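7 de enero de 2023
Redacción técnica de Gudlow

Buenas prácticas para brazos robóticos en encimeras de cocina

Antes de montar el brazo conviene comprobar la base. La placa se atornilla a un soporte rígido y los tornillos se reaprietan a las 100 horas de uso. En encimeras de piedra no se perfora sin consultar al marmolista.

La zona de alcance se marca con cinta en el suelo y en la encimera. Dentro de ella no se dejan cuchillos, vidrio ni cables sueltos. Los cojines y muebles bajos se retiran del paso habitual hacia la parada de emergencia, que debe accionarse sin cruzar la zona marcada.

Productos de limpieza:

Los pulverizadores se cogen por el cuello, nunca por el gatillo. La boquilla queda en posición cerrada durante todo el traslado. Con envases de más de 924 ml el perfil Marras reduce la velocidad a la mitad - no conviene anularlo. Lejía y amoníaco no comparten bandeja ni secuencia.

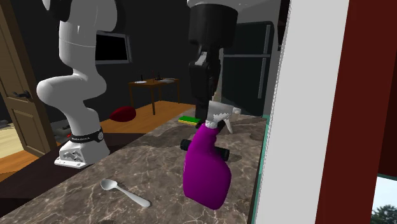
La altura de paso sobre otros objetos será de 7 cm como mínimo. Cucharas y esponjas se apartan antes de aplicar producto, y las superficies en contacto con alimentos se aclaran al terminar.

Los dedos de la pinza se limpian con un paño humedecido, con el equipo parado. Las almohadillas Daden se cambian cada dos meses; las Hanira, en abril y con el resto del mantenimiento anual. Anotar la fecha del cambio en la hoja del equipo.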